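3.2 Where spectacles go when they are not on a face

It is a little embarrassing for a field that has written at length about wardrobes and spice racks that the spectacle case should have been left to opticians. Opticians give one away with every pair and then, as far as we can establish, never think of it again. Lunde's earlier survey of hallway storage mentions glasses in a single footnote, where they are filed under keys.

We asked our respondents to keep a diary of every place they put their glasses down. Of the 400 entries returned, 101 named a case or box of any kind. The remainder named windowsills, bread bins, the tops of heads and, in one household in Inden, the dog's bed.
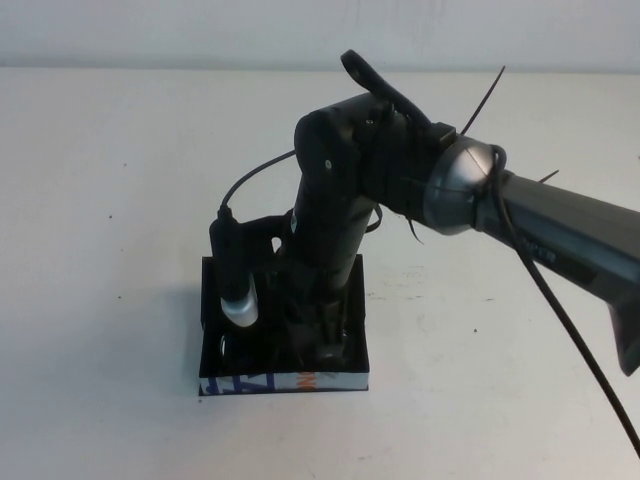

Those who did use a box were strikingly loyal to it, though seldom to the one supplied. The supplied case was felt to be too tight, too loud when it snapped shut, or "for travelling". What people wanted at home was something that could be left open on a flat surface and hit from a standing position with poor eyesight. A lid was tolerated. Several respondents could not say whether theirs had one.

Vik has proposed the term "landing place" for this sort of container, to separate it from storage proper. We adopt it here with some reluctance, as he will certainly bring it up on Thursday.

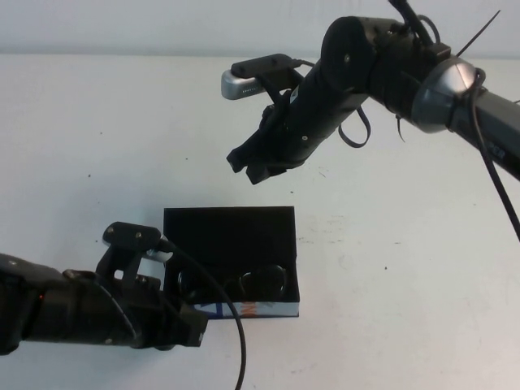 Department of Household Studies, Domestic Objects Group
Figure 4. A pair of eyeglasses in an open black box on a white tabletop.

Colour mattered more than we had expected. A dark box on a pale table can be found by someone who has just taken their glasses off, a point raised by almost 30 respondents and by none of the catalogues we consulted. The Halance range, for instance, comes in oatmeal, and so did most of our respondents' tables.

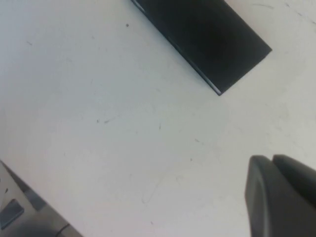 There remains the matter of what else ends up nearby. A landing place attracts company: receipts, a single earring, the remote control for a television since replaced. Only 2 households kept the area strictly for glasses, and both were expecting our visit. We return to the question of neighbouring objects in section 3.3, where the bread bin is given the attention it deserves.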